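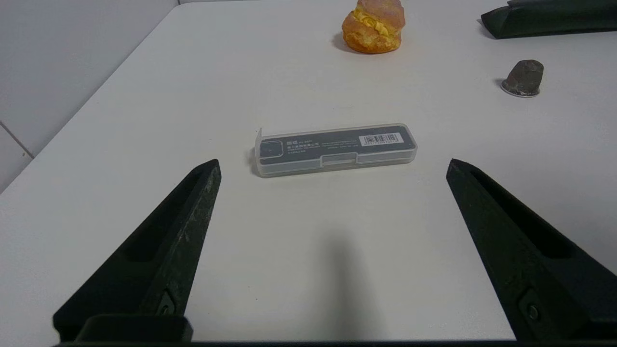 The gripper's two fingers over a clear plastic case. For a hand, this is one of the harder objects on the table.

In May I wrote on these pages that a robot would clear my kitchen table within the year. I received many letters, most of them from people who own a kitchen table. So this winter I went to Flurnurlow, a small company that trains robot arms on household chores, to see how far the work has come.

The chore I asked for is the one every parent knows: things are lying on a table, and they must go where they belong. A drink goes on a plate. Small things go to one side. The engineers call this job Odia, after their first test program, and they have repeated it 2,125 times with different objects. I sat beside the table for one long day and I tried not to talk.

What surprised me first is how much of the difficulty is in the object and how little in the arm. The arm is strong enough and exact enough. It can return to the same point again and again, better than I can return to my own front door. But a flat plastic box gives it very little to hold. The box is low, the sides are smooth, and the light passes through the cover, so the camera has trouble deciding where the box ends and the table begins. A person solves this with a fingernail, or slides the box to the border of the table and takes it from below. We do this without any thought.
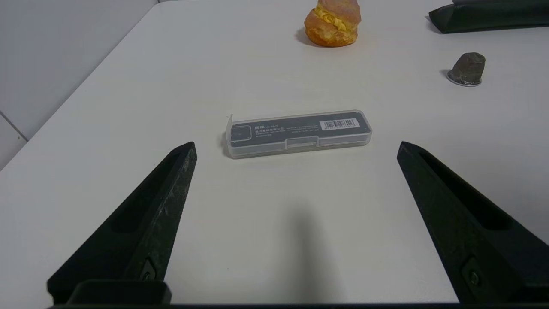 The software that makes these decisions is named Tazi. It looks through a camera near the gripper and proposes the next small movement, then looks again. On the day of my visit it needed 57 seconds for its best attempt with a box of this type. I did the same task in two, while holding a coffee.

Speed is maybe not the right measure. My washing machine is also slower than a person with strong arms, and I have never complained about it. If a robot clears the table while I am putting the children to bed, it can take the full evening. What I can't accept is that I must stand next to it. Of 19 attempts that I wrote down in my notebook, an engineer had to stop the arm in four. This is good progress for a laboratory, but in a home it means one more person to look after.

With round and upright things the situation is more friendly. A can has a shape that two fingers understand well, and its color is easy to find against a white table.

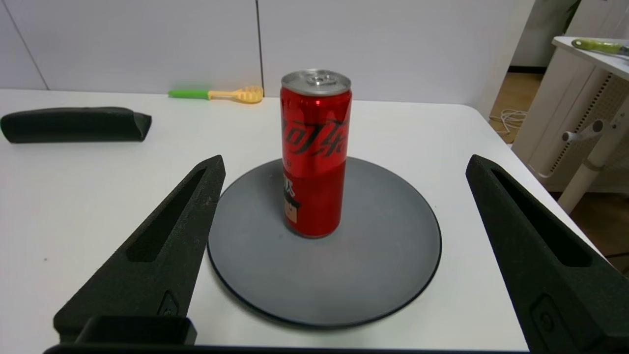 A slim red can on a gray plate, between the fingers of the gripper.

Even so, a can brings its own questions. A full one is heavy and an empty one bends. If the fingers close too high, it can turn in the grip, and if it is open, you have a second chore on the floor. The team uses different force settings for full and empty, and for now a human tells the program which one is in front of it. I asked if Tazi could learn this alone by lifting a little and feeling the weight. They said yes, in principle, and then they discussed it between themselves for 15 minutes and forgot about me.

There is also the problem of knowing what a thing is. Toy food must not be thrown away, real food must not be stored with the toys. A glasses case is soft to touch but what is inside may break. For these choices the company is building a second program, Ena, which keeps a list of objects and the rules of one particular home. My home would need a long list. 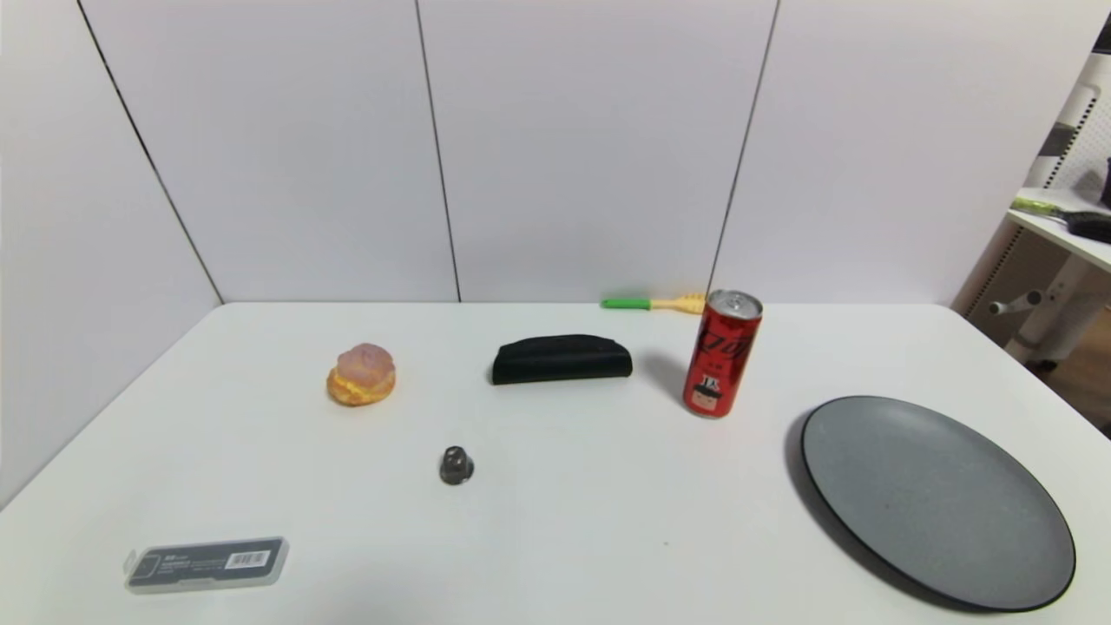

I think often now about how a shop would use such a machine. In a small store, the things come back to the counter in the same disorder as on my table, but there are fewer kinds and the rules are written down already. The engineers believe that shops will come before kitchens, and I agree with them. A shop can choose its boxes and can put better light over the counter. A family will not change its plates for a robot - mine would not, anyway.

So my answer to the letters is that I was too early. The arm can do pieces of the chore, some of them well, and it can't yet be left alone with the whole. I have asked Flurnurlow to let me come back when Ena is ready, and I will bring my own objects from home, beginning with the drawer under the telephone.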